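Sitbridge Open House: An Afternoon at the Two-Arm Cell

I drove up to the Sitbridge open house in October hoping to see one robot cell up close, and I ended up staying until they locked the doors! The cell is called Mota, and it lives in a back room past the Clorkura stand.

How the cell is set up

Both arms bolt to one aluminum rail along the front edge, so they share a common baseline. Our guide loved this part (so did I). If you swap an arm, you only have to re-zero that side, and it takes 15 minutes. The wiring stays out in the open by the arm bases, circuit boards and all, so a bad connector is easy to reach.

The kitchen task was laid out on the table, with a steel pot, its lid and a white ladle, and a big spray of artificial cherry blossom behind.

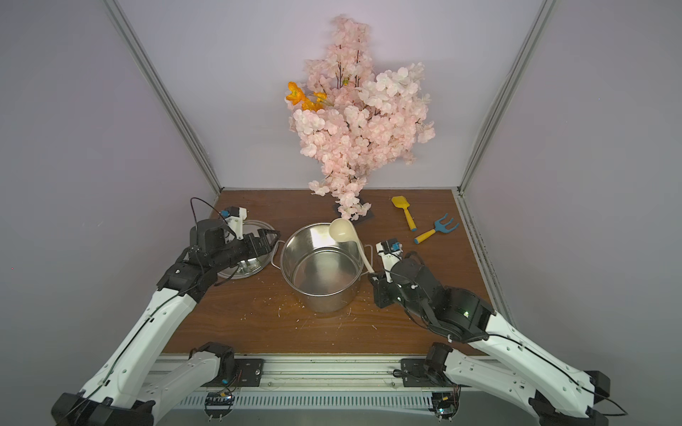

Keeping it running

Crumbs get everywhere, and the tabletop is brushed off between sessions. The gripper fingers come off with 2 screws and are replaced after 3,000 grasps. Cables are checked by hand, bending each loop near the gripper and feeling for stiff spots. I got to try one!

The log binder, labeled Stargate, was up to entry 195, most of them loose plugs. I could have read it all day.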